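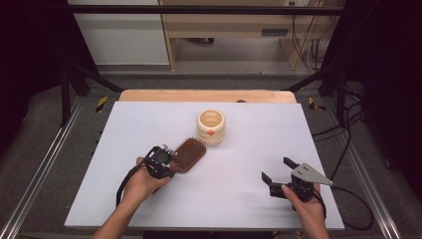
4.2 Hand-held collection and camera placement

The comparison in this section concerns where the cameras sit during hand-held collection and how much each view adds to the training data. The operator holds one Wevus gripper in each hand, with a camera on each, and a third camera supplies the head view. All three streams are recorded by the Zaletti logger against a common clock. The arms used for playback in Section 5 carry the same fingers, so the finger geometry seen by the gripper cameras does not change between collection and playback.

The brush and cup task was chosen for two reasons. A paddle brush has a narrow neck and a wide head, and a grasp that is off by a small amount along the handle changes how the head hangs. The cup is squat, and its stacked rings give the fingers a curved and uneven surface. The operator was told to move the brush first, to leave the cup standing, and to return both objects to the board before the next episode. Start poses were varied by hand and were not read from a list. We logged 3500 episodes and kept 2251 after screening. Most of the rejected episodes had a dropped stream or a gap in the pose track. The remainder were removed when the operator regrasped more than once.

4.2.1 Gripper view during a grasp

The gripper camera looks along the fingers, and the linkage takes up much of the lower part of the image. With the brush held upright at the neck, the contact on both sides of the handle can be seen directly, together with the lowest row of pins and the shoulder where the handle widens. The head view gives none of this detail at the resolution we recorded. The price is that the held object hides what stands behind it. In the grasp of Figure 2 the cream-coloured object on the table is partly covered by the brush, and a controller relying on this view alone would have little to go on when judging the clearance to it.

We also tried cropping the linkage out of the input. This made training slightly faster but lowered the grasp score on the brush, and we went back to the full image. The outer links seem to act as a rough reading of finger opening, even though the opening width is already given to the controller as a number.

Figure 2. Hairbrush held by the neck, seen from the gripper camera. The stitched pads press on opposite sides of the handle.
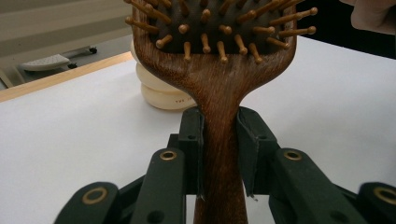

4.2.2 Gripper view before contact

Before contact the situation is reversed. The fingers are open, the gap between them is clear, and the work surface fills most of the image. A second gripper can enter at the side and cover part of an object, most often the handle of the brush when the other hand is near it. We did not mask the second gripper or the operator's hand. An early test with masking left hard edges in the image, which the Tamuno encoder followed more closely than the objects themselves.
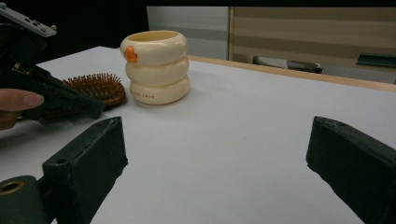
Overlap of this kind was the main source of disagreement between the two controllers. The baseline controller takes each gripper stream separately and joins the features late. When one stream loses the handle, it tends to hold its last estimate and drift toward the brush head. The Stirkutier controller joins the streams early and can fall back on the head view, where the brush and the other gripper lie at different positions in the image. It recovered more often in these cases, but it was also slower to start a motion, and on the playback arms the delay was plain to see.

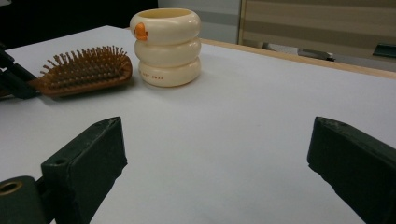
Worn fingers had a smaller effect than expected. Chipped and scuffed edges are visible to the gripper cameras, and we were concerned that the controllers would learn a given pair of fingers by its marks. Swapping in a fresh pair before playback produced no change we could separate from the spread between runs. We did not test a finger of a different colour, and the result should not be read as covering that case.

Background was left as it was. Beyond the back edge of the table the gripper cameras pick up striped panelling and dark areas, which shift with every turn of the wrist. Random crops were enough to keep the late-joining baseline stable. The Stirkutier controller needed 2 further passes over the data before its validation loss settled, and all scores in Section 5 are reported after those passes. Removing the head view at that stage hurt both controllers, with the larger loss on episodes in which the brush lay close to the cup.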